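Gindham swap shop finds a new home on Reris Street

Sat 27 March

If you've lived in Gindham for any length of time you've probably got something in your kitchen that came from the swap shop. I've got a colander, two bread pans and a set of measuring cups missing the half (I keep meaning to look for one). So I was pretty thrilled to hear that the whole thing is moving out of the church basement and into the old Luline bakery on Reris Street, with doors opening to everybody this coming week!

I stopped by yesterday afternoon to see how it was going and ended up staying for two hours, which tells you something about either the swap shop or my ability to leave a conversation.

Selim Sarıgül, who started it with a folding table and his mother's extra casserole dishes, met me at the side door with a roll of masking tape around his wrist. He has been trying to get out of that basement for five years. Anybody who ever carried a microwave down those steps will understand. "I fell down them twice and my sister fell down them once," he told me. "We love the church, they've been so good to us, but I'm not going to miss the stairs."

The bakery closed in October and the building sat there with brown paper on the windows all winter. The landlord, a woman from over in Issa who asked me not to make a fuss about her, offered it at $648 a month, and that includes water. Selim had been quoted a lot more than that for a smaller spot out by the car wash, so he said yes on the phone before she'd finished talking.

How do you pay rent when everything you hand out is free? I asked, and the answer is mostly pancakes. The pancake breakfasts this winter brought in a little over $2,000, which covers the first three months, and there's a jar by the door for anyone who feels like dropping in a dollar. The next breakfast hasn't been scheduled, but I'll put it in the column when I hear.

Bins instead of boxes

The biggest change you'll notice is how donations come in. In the basement it was cardboard boxes all the way to the ceiling, and every spring the bottom row went soft and somebody's teacups paid for it. The new place is going over to plastic, and I for one am glad. 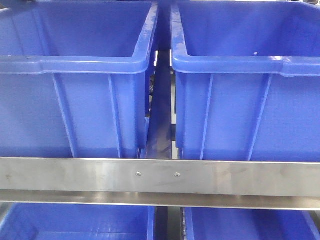

Blue bins, the new system for drop-offs.

The idea is that you put your stuff in a bin yourself when you come in. Kitchen things go in one, toys and games in another, and so on down the line, with the labels written in English and Turkish and Spanish. If you can't figure out where your thing belongs (I asked about a fondue set, and we had quite a debate), just leave it on the counter and one of the regulars will take care of it.

A few things they still can't take: mattresses, car seats, anything with a frayed cord, and encyclopedias. Please, no more encyclopedias. Selim got a little emotional on this point. Someone left two complete sets outside the church in the rain last fall and he had to haul them to the dump in his own car.

Clothes are fine as long as they're clean. Winter coats are especially welcome even though it's spring, and they'll get stored in the back until it turns cold again. Shoes should be tied together by the laces. I learned that half the work in the basement was hunting for the other shoe, and I believe it.

The little stuff gets its own corner

Aslı Kahraman is in charge of toys, and if you have kids you already know her. She taught second grade at the elementary school until she retired, and she still talks to everyone like they're about to go out to recess. I mean that in the nicest way. She had me sorting puzzle pieces inside of ten minutes.

Her big plan is a table for loose parts. You know the problem: the board game with no dice, the train set short one piece of track, the shape sorter missing exactly one shape. She's been saving odds and ends in coffee cans for years with the notion that sooner or later the right person would come along, and now she's going to put them out in trays where people can see them. Bring in your incomplete game and have a rummage. She told me about a grandfather who came down to the basement every week looking for one green domino, and you'd better believe she found it for him.

She'd also love more building blocks. Plain ones, fancy ones, odd ones, she doesn't care, and you don't need a full set to bring them by. 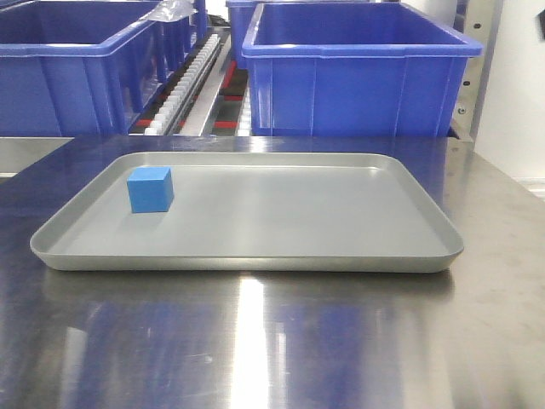

Hours and how to get there

The swap shop will be open Tuesday and Thursday afternoons from one until six, and Saturday mornings from nine to noon. Drop-offs are welcome any time they're open, but please don't leave things outside overnight. The neighbors have been very nice about all of this and Selim would like to keep it that way.

There's parking behind the building, though it's tight, and the alley is one way coming from the post office end. I found that out the hard way with a delivery truck facing me. If you take the number 13 bus, get off at the library and walk back half a block. The front door is level with the sidewalk, so strollers and wheelchairs can roll right in, and that was the thing people asked for most when they were in the basement.

You don't have to bring something to take something. Selim wanted me to put that in because folks get shy about it. Nobody checks, and there's no form to fill out or card to show. The only limit is on the big appliances, one per household per season, and you'll have to bring your own muscle to get them home.

They could still use a couple of sturdy shelves, a floor lamp, and a coffee maker that works. The one they've got now makes a noise like a lawn mower. If you've got any of those sitting in the garage, go around to the side door and knock hard, since the bell's been out from back when it was still the bakery.

I'll be there Tuesday looking for my half cup.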